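July, past eleven at night

My thumbs hurt. I did 16 demos this afternoon on the Cowie setup and I swear my hands are still making the pinch shape while I type this. The task this week is mousetraps, of all things! You steer the two arms around the simulated room, get a gripper down to a trap on top of the dresser, pick it up, put it in a drawer. Sounds like nothing. Then you try it with a delay on the left controller and a flat little board that gives the fingers hardly anything to hold.
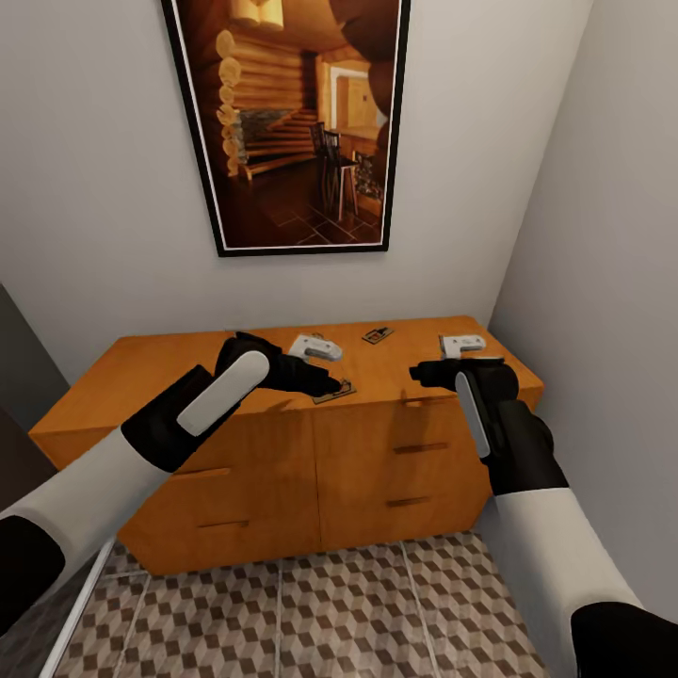 I've been going in too steep, I think. My best runs today were the ones where I stopped above the trap, took a breath and came down slowly, fingers pointed straight at it. The bad ones I just rushed (and deleted, sorry Harnalent, you're not getting those). Milix wants up to 2000 good demos before they train anything, and the whole Tadinport group is only just past 1000, so there's a lot of mousetraps in my future.

Funny thing, I caught myself reaching for the kitchen drawer tonight with my wrist all stiff, like I was still driving the arm — got the spoon on the second try. Also my tea went cold twice.

Tomorrow I want to try opening the upper right drawer first and doing the trap after. And I need to ask about that left controller again.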